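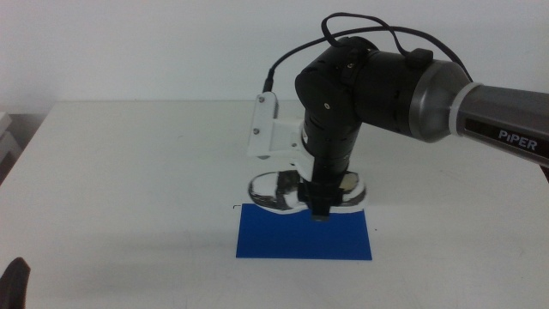
4. Laying out the table and making your first pick

By now you should have the arm bolted down, the base cable tucked away behind it, and the Clinuto software open on the laptop without any red lines in the log. If you still have red lines, please go back to section 3 and have another try before you carry on. I know it's tempting to push ahead (I did it myself, twice, and lost an evening each time), but a table setup done on a grumpy connection only has to be done over.

This section takes you from a bare table to one slow, careful pick of a small object. Set aside a relaxed hour for it, or two if you are sharing the bench and people will want to stop and chat. Zubaida Warraich wrote the first draft after setting up the bench at our workshop in Nakberg, and I have added to it wherever newer members got stuck, so if it rambles in spots, that part is probably me.

4.1 What you need on the bench

A plain, light-colored tabletop that doesn't rock
A flat board or sheet in one strong color, to serve as the target
One light object to pick up
A small stand to rest the object on
A soft cloth, a pencil and a tape measure
The emergency stop, plugged in and within reach of your free hand

Any light object will do, as long as it fits between the open fingers with room to spare. Ermanno Longo likes to hand-paint his, and I'll admit that streaky brushwork gives the camera more to hold on to than a plain white print does. Leave off any glitter paint, though. We tried it in September and were picking it out of the finger pads for weeks.

4.2 Checking the fingers and the wrist camera

Do this with the motors off.

1. Wipe both finger pads with the dry cloth. Go along the ribs, with light pressure, and turn the cloth over when it picks up gray.

2. Check the screws on the camera bracket with your fingertips. If one turns, snug it down with the small driver. Printed brackets crack if you lean on them, so stop as soon as you feel it seat.

3. Follow the camera cable from the plug back along the arm. It should make a loose loop over the elbow, with enough slack that you can bend the wrist through its whole travel by hand and never see the cable go straight.

4. Turn the motors on, keep your hands clear, and open the gripper all the way from the software.

5. Open the camera preview. You want both fingertips in view along the bottom and a good stretch of table beyond them. If only one finger shows, the bracket has twisted. Turn the motors off again and straighten it.

CAUTION: The gripper closes faster than you expect the first time. Never test it on your own finger, however gentle you have set the force, and don't let a visitor do it either. 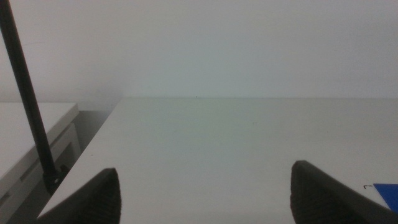
Do I need to run the camera calibration again every time I move the table?

Only if the arm moved in relation to the table. When the arm is bolted to the same top and the whole thing rolls across the room together, the old calibration is still good. If you unbolted the base, even for a minute, run it again from the Setup menu. It takes 4 minutes.

4.3 Placing the target board

The software can find the board by its color, but it is a good deal happier if the board always comes back to the same spot, and so will you be when you are comparing one day's runs with the next.

1. Lay the board flat, with its long side facing the front of the table. Press down on each corner in turn. A curled corner will catch a fingertip sooner or later, so swap a curled board for a flat one.

2. Measure 38 cm from the front of the arm's base to the nearest point of the board, and slide the board until it agrees with the tape. Take your time over this one.

3. Mark one corner on the tabletop. A small dark tick is plenty. Choose the same corner every time and write down which one you chose – you'd be surprised how quickly that slips away after a weekend.

4. In the software, choose Target, then Find Board. An outline should settle over the board in the preview within a few seconds.

5. If the outline jumps about, close the blinds, switch on the overhead light and choose Find Board again.

NOTE: Error 509 means the software has found two patches of the target color. Look for a mug, a sleeve or a roll of tape somewhere at the edge of the table. Cinzia Donati spent most of a morning on this error before she noticed that her own sweater matched the board.

4.4 Teaching the approach height

You will teach two heights. The travel height is where the arm moves around freely, and the pick height is where it closes on the object. Keep the speed slider at 30 or below until you have finished the whole section.

1. Lay the object directly on the table for now, well away from the board, with its long side running away from the gripper.

2. Jog the arm until the gripper is over the object, then choose Save Travel Height.

3. Open the gripper fully.

4. Jog down in the smallest steps, looking up from the screen between steps. The preview makes everything seem a little farther off than it is, so trust your eyes over the picture.

5. Stop before the fingertips reach the table. Slide a folded sheet of paper under each tip. If it passes under both without dragging, choose Save Pick Height.
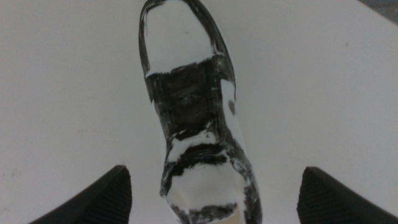

Centering is the part people rush, and I do understand why, as the arm will often get away with a sloppy approach on a soft object and you feel you've won. Please take the extra minute. When you come down over the object, look for a strip of tabletop on either side, as there is around our little black and white shoe, with neither finger touching. Then compare the two strips. If one is clearly narrower than the other, go back up to travel height, jog sideways by a step or two and come down again. Don't nudge sideways while you are low, or you will shove the object along with you and end up chasing it across the table. The shape of the object matters too: if it is wider in one place than another, decide which part you want to hold before you save anything, and stick to that part.

CAUTION: If a finger does touch the table, stop and jog straight up. Don't jog sideways to free it.

4.5 Moving on to the stand

Once you have made a few picks from the flat tabletop, and only then, bring out the stand. It asks a bit more of you, because the pick height changes and the object has less underneath it to keep it steady.

1. Turn the motors off and put the stand where you want it.

2. Rest the object on the stand. Let go, wait a moment, and tap the table lightly. If the object shifts, seat it again.

3. Turn the motors on and raise the travel height so that the lowest part of the open gripper clears the top of the object by a hand's width.

4. Teach a new pick height, following 4.4 from step 3 onward. Save it under a different name, or you will write over the one you already have. 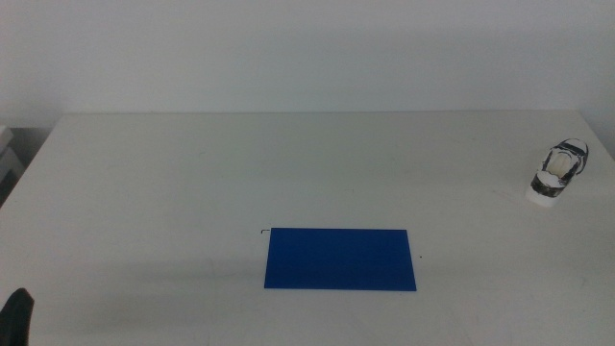
Give the arm plenty of room between where it picks up and where it sets down. Amedeo Testa used to keep his two spots side by side to save time, and for a quick demo that can be perfectly all right, but a beginner is better off with distance. A layout I'm fond of has the white stand well over to the right and toward the back, and the blue board near the middle, with nothing but open table between them. With that much space you can watch the lift finish before the sideways move begins, and you have time to reach the stop button if the object starts to slip. Do walk the path once with your own hand at travel height before you let the arm try it. It feels silly, I know, and I still do it.

4.6 Running the first full pick and place

1. Clear tools, cups and phones off the table.

2. Say out loud that the arm is about to move. Wait for an answer from anyone nearby.

3. Rest one hand beside the emergency stop and choose Run Once.

4. Watch the fingers on the way down and the object on the way across. Leave the laptop alone.

5. When the arm has released the object and gone back up to travel height, turn the motors off before you reach in.

If the object lands with part of it hanging over the edge of the board, that's a perfectly respectable first try. Choose Target, then Adjust Place Point, move the point in by one step and run it again. If it drops the object on the way, raise the grip force by one notch at a time, with a fresh run after each change. If the gripper closes on nothing at all, the pick height is nearly always to blame, so go back to 4.4.

NOTE: Save your layout before you pack up. Choose File, then Save Bench, and put your initials in the name. Sarita Saxena looks after the shared folder, and she will be glad to restore an older layout for you if yours gets overwritten.

Section 5 covers running the same pick many times in a row and reading the log afterward.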